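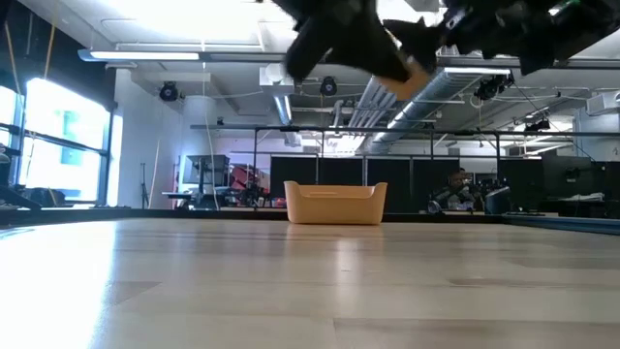
Visit to the Jenden workshop, Skuncombe

We came to Skuncombe in December, when it is already getting dark at four in the afternoon, so I was glad that the first big room was so bright. Our guide, Ludmila Halás, let us put down our coats and then she began with the tables, as this was what most of us wanted to know about.

The tops are of light wood, in long strips, some a little darker than the others. I like this very much. When the light from the windows falls on it, the wood becomes almost white and you can not see the grain any more, but from the other side it comes back. Ludmila said that one top takes 40 hours of work, and most of this is waiting for the glue. They make 144 in a year.

The ceiling is left open. A thick silver air duct goes across it, with cables hanging in loops between the lamps. My colleague from Gramero found it ugly. I did not — in our own building everything is hidden behind panels, and each repair starts with a ladder and a quarrel.

We spoke also about the baskets. They use a low plastic one, orange-tan, with rounded corners and a slot in the front for the fingers. It is a simple thing, but Ludmila told us they tried five other kinds before they ordered 700 of these from Ranasinghe. The high ones were always filled too much, and then small parts were lost at the bottom. With a low basket you look in once and you know what is there. I wrote this down for our storeroom, where we have around 3,000 small parts and much deeper boxes.

After the tour there was tea and a kind of poppy seed cake. I asked if they sell the table tops without legs, and they do, but one must order before the spring. The bus back to the station stops across the road from the gate, and the last one leaves at twenty past six.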